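Mesh desk cup

A mesh desk cup is a small round holder made of fine metal wire, open at the top and finished with a solid rolled rim. It was made to keep pens and markers upright on a desk, though people have always dropped other things into it, and a good many cups spend their lives holding keys, string or a piece of fruit.
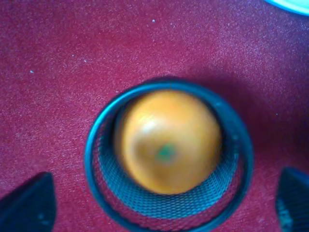 Maeve Flanagan
Contributing editor, household objects

The black cup is the one most of us grew up with. Its lattice lets the dust fall through and lets you see, more or less, what has sunk to the bottom (usually a paper clip or two). An orange will sit nicely in the mouth of a cup that is wide enough, and many a kitchen table has been brightened that way in February, when citrus is at its sweetest. The Julla catalog listed its first mesh cup as item 1318 and sold it in boxes of 30, mostly to school offices.

Cups of this kind can scratch a polished surface, so they are often stood on cloth. Felt and fleece are the usual choices, and a plush red fleece is a cheerful one. It also gives loose pens a soft place to lie, and even a smooth, slender barrel is less inclined to wander off than it would be on bare wood. 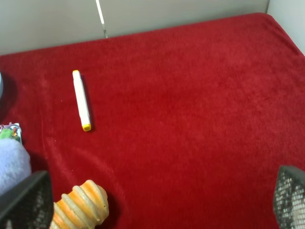

Care and cleaning

A soft brush and a little warm soapy water will do for the mesh. Dry the rim well afterward, and shake out the cloth while you are at it.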